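Writing the rules before the arms move: a talk with Kelly Crabtree
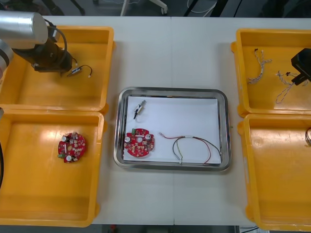 Two-arm sorting cell at Sturnier, with parts on the steel tray and in the yellow bins.

Kelly Crabtree does not like the word "procedure." At Sturnier, where she looks after the work instructions for the robot cells, she prefers to say "house rules," and the house rules for the sorting tables are now in their third version. I visited her in January to ask how such rules are made, and who is allowed to change them.

Her first rule concerns the place of things. The steel tray stays in the middle between the bins, and a sheet of white paper lies in it under the parts. "People think the paper is for cleanliness," she said. "It helps with that. But mostly I want the same background for every part, every day. When we compare two shifts, I do not want to argue about reflections." The bins themselves are glossy, and she has accepted this for the moment. A matt bin from Geerts is on trial at another table.

The second rule is about the wires. Crabtree told me that rigid boards gave her team few problems in writing, while the wire bundles needed four meetings. A board can be described by its edge and its connector. A bundle has another shape each time it is put down. The rule now says that an operator must not tidy the wires for the robot. "If you comb them nicely, you get a nice result, and the result is worth nothing," she said. "You put them down as they come. If they are tangled with another part, you write it down, and you leave them."

I asked if the operators agree with this. She laughed and said that some of them still find it painful to watch.

On safety she was more strict. Each cell has its own risk assessment, and she does not accept a copy of the neighbor's with the name changed. When two arms share one table, both must be stopped before a hand goes over it, also when only one is moving. The earlier version allowed a person to reach in on the side of the resting arm. "It was legal in our own text, and I signed it," she said. "I would not sign it today."

The log is kept in Lomix, a simple program that the company already had. Every change of gripper, bin or tray is entered there before the next run starts. A new layout needs 2000 picks before it can be called approved. Hundis, the partner company which runs similar tables, asks for 3000. Crabtree does not think that one number is right and the other wrong, but she would like both firms to agree before the summer.

The present document has 47 pages, and she finds this too long. The part which operators really use is one page, fixed to the wall at reading height. It tells where the parts go, who may restart a cell, and what to do with a dropped component: it goes to inspection and does not return to the bin.

Anyone on the shift may propose a change, in writing, with the reason. Crabtree answers each proposal herself. The next review will look at cable routing on the arms, and after that the labels for the bins.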